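Power Supplies and Internal Components: Frequently Asked Questions

Dirkimby Computer Reuse accepts, tests and rehomes desktop computers. These answers cover power supplies, fans and boards in donated and purchased machines. For questions about laptops or screens, see the separate pages.

Will any ATX power supply fit my desktop?

No. ATX describes a mounting pattern and a set of connectors, and many office desktops depart from one or both. Small-form-factor cases often take a narrower unit. Check the screw positions, the depth of the housing and the main board connector before you order.

My board is from a large manufacturer. Can I use a standard supply?

Sometimes. Some older office machines use a connector that looks standard but has a different pin order. Plugging in an ordinary supply can damage the board. Look up the service manual for the exact model and compare the pinout one pin at a time. Adapter cables exist for some models. We don't stock them.

Does it matter which way up the supply is mounted?

It depends on the case. In a top-mounted position the intake usually faces the board and draws warm air out of the case. In a bottom-mounted position the intake may face down through a filtered vent, or up if there is no vent. Never mount a unit with its intake against solid metal.

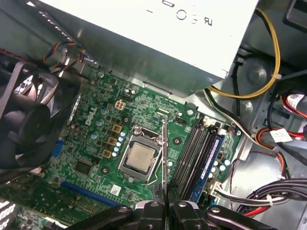 Printing on the label is not a guide to orientation. Manufacturers print labels to suit one mounting position, and the text will read upside down in the other. Go by the screw holes and the intake.

How do I work out the wattage I need?

Add the rated draw of the processor and graphics card, allow for drives and fans, and leave a margin of a quarter. Most office machines without a graphics card need far less than people expect. An oversized supply does no harm but costs more.

Can I open the power supply to clean it?

No. The capacitors can hold a dangerous charge after the unit is unplugged. Switch off at the wall, remove the cord and clean the grille from the outside with a soft brush. Hold the fan blades still while you do it.

The computer is dead. Is it the supply?

Not necessarily. Try another wall outlet and another cord first. Then check the rear switch and, on older units, the voltage selector, which must be set to 230 V in Australia. If the fan twitches and stops, suspect a short on the board or a failed component. Disconnect the drives and try again.

Do you test supplies before resale?

Yes. Each unit is run under load for 4 hours and the 12 V, 5 V and 3.3 V rails are logged. Units that drift outside tolerance go to metals recycling. In the year to June we tested 773 supplies and passed 627.

What warranty applies?

Tested supplies carry a 2-month exchange warranty, in addition to your rights under consumer law. Bring the unit and the receipt. We don't repair supplies — a faulty one is replaced or refunded.

Who do I contact?

Wakana Sekiguchi handles parts enquiries. Clifford Pelletier handles bulk donations from workplaces, including collection. Both can be reached through the form on the contact page. Messages received after 3 pm are answered the next working day.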